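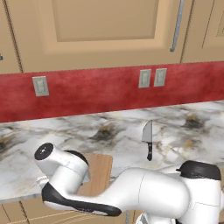

*Küchenszene aus der Simulation: Arm, Schneidbrett, Messer. Bild: Grarnwood*

**Wer haftet fürs Messer?**

Regel vier. Darüber haben sie am längsten gestritten. »Klingen werden nicht mit der Spitze nach oben übergeben, abgelegt oder gehalten.« Ein Satz. Drei Fassungen, zwei Nachtsitzungen, eine beleidigte E-Mail.

Berhanu Teshome hat sie alle aufgehoben. Er leitet bei Grarnwood die Arbeitsgruppe, die einen Leitfaden für Roboter in Küchen schreibt. Keine Norm, das betont er dreimal. Eine Norm machen andere, und das dauert. Der Leitfaden soll vorher da sein, damit die Leute in den Labors wenigstens dieselben Wörter benutzen. Was heißt »abgelegt«? Was heißt »frei«? Was ist überhaupt ein gefährlicher Gegenstand, wenn die Arbeitsplatte nur im Rechner existiert?

Genau da wird es zäh. In der Simulation kann ein Messer senkrecht auf dem Griff stehen, mitten auf dem Marmor, und es fällt nicht um. Die Physik verzeiht das, je nach Einstellung. Eine echte Küche nicht. Soll man solche Startlagen verbieten? Die Firma Sadilex, zweites Mitglied der Gruppe, war dafür. Streng, sauber, alles raus, was es so nie gibt. Teshome war dagegen. »Ein Arm, der nur ordentliche Küchen kennt, ist in meiner Küche verloren«, sagt er am Telefon. Im Hintergrund läuft eine Spülmaschine.

Rausgekommen ist ein Kompromiss. Ungewöhnliche Lagen sind erlaubt, müssen aber im Protokoll stehen. Wer sie wegläßt, darf sein Ergebnis nicht mit anderen vergleichen. Steht in Abschnitt zwei, fett gedruckt.

Der Leitfaden hat jetzt 26 Regeln. Im Februar waren es 24. Dazugekommen: eine zum Abbruch, eine zur Kamera am Greifer. Für die Abbruchregel hat die Gruppe 2.174 simulierte Durchläufe durchgesehen, 1.636 davon mit Werkzeug auf der Platte. Langweilige Arbeit, sagt Teshome. Tabellen, Kaffee, wieder Tabellen.

Und die Kameraregel? Ist die kürzere, aber die wichtigere, finden manche. Der Blick von außen zeigt den Arm und die halbe Küche. Der Blick vom Greifer zeigt fast nichts, nur eben das, worauf es beim Zupacken ankommt. Zwei Finger, den Abstand dazwischen, was dahinter liegt. Wer nur von außen prüft, hält eine Annäherung schnell für sauber. Also: beide Ansichten speichern, beide mit Zeitstempel. Beurteilt wird der Griff aus der Nähe. 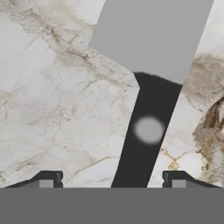 Offen und ohne Kontakt, das ist im Leitfaden ein eigener Zustand. »Bereit« heißt er. Früher hieß er »vor dem Griff«, was Sadilex als »kurz vor dem Griff« las und die Leute von Tanner als »irgendwann vor dem Griff«. Wochenlang redete man aneinander vorbei. Jetzt gilt: Finger offen, keine Berührung, Ziel zwischen den Fingern. Fehlt eins davon, ist es nicht »bereit«, und der Arm darf auch nicht schliessen.

Klingt nach Kleinkram. Ist es auch. Aber an solchem Kleinkram hängt die Frage, wann ein Versuch als gescheitert zählt. Schließt der Greifer ins Leere: Fehlversuch. Hält er vorher an: Abbruch, und der wird extra gezählt. Manche Labors haben Abbrüche bisher einfach gestrichen. Schöne Quoten hatten die. Namen will Teshome nicht nennen, auch nach der zweiten Nachfrage nicht.

Tanner baut Greifer und hätte gern eine Ausnahme für weiche Finger. Die geben nach, da sei leichte Berührung unvermeidbar. Abgelehnt, vorerst. Kommt in Tokusville wieder auf den Tisch, beim nächsten Treffen der Gruppe. Dort soll auch der Anhang über echte Küchen fertig werden, bisher vier Seiten Stichworte und eine Skizze einer Besteckschublade. Bis dahin gilt der Leitfaden nur für simulierte Umgebungnen, steht auf dem Deckblatt.

Und Regel vier? Das Verbot gilt für alles, was der Roboter selbst tut. Wie das Messer zu Beginn dasteht, regelt Abschnitt zwei. Die Verfasserin der beleidigten E-Mail hat zugestimmt, mit einem Wort. »Meinetwegen.«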